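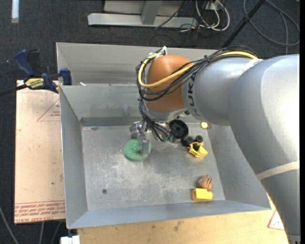 Round green disc, gray metal bin.

Scrubbers, pads and sponges – quick tips
October 2025

Doing this one fast, got a sink full waiting. Most of these came in after the June page on smelly drains.

Green scrub pads. Fine on steel pots, oven racks, grill grates. Keep them off nonstick, off glass cooktops, off anything shiny you like. They scratch. Test a corner first if you're not sure.

Smelly sponge. Wring it hard, stand it on edge. Never flat in the bottom of the sink. A binder clip makes a good little stand, the wire arms fold out like feet. Still stinks next morning? Toss it.

Cut new ones in half. Lasts longer, fits in jars. Scissors work, bread knife is quicker.

Corner snip. Sponge with one corner cut off = floors and toilets only. Two corners cut = bathroom sink. Whole sponge = dishes. My kids finally got it after I taped a note inside the cabinet door.

Burnt-on rice. Don't scrub yet. Inch of water, spoon of baking soda, simmer 7 minutes, leave it to cool. Wooden spoon lifts most of it. Then the pad.

Philomena Sarpong wrote in about cast iron – coarse salt and a folded paper towel, rub, wipe, dry on the burner. Been doing it her way since. No pad at all.

Rust spots on garden tools. Old worn-out pad plus a bit of cooking oil. Rub with the length of the blade, not across. Wipe off, hang up. Dont leave the oily rag in a heap, spread it out flat outside till it's dry.

Sanding by hand. Same idea as pots, start coarse and go finer. 60 grit for old flaking paint, then up from there. Skip a grit and you'll see the scratches as soon as the stain goes on. Ask me how the hall bench looks. (If the paint is really old, test for lead before you sand any of it.)

Soap scum on shower doors. Dish soap, warm vinegar, soft side of the sponge. Wait a bit, rinse. Not on marble or other natural stone!! Vinegar eats it.

Storage. Dry pads in a lidded bin under the sink, wet ones never. Mine went moldy teh one time I forgot.

Fongchan Sitthichai asks whether steel wool is OK on chrome faucets. Only the very finest, and I'd still try crumpled foil with water first. Go easy.

Next page: jar labels and how to get the glue off. Send yours in.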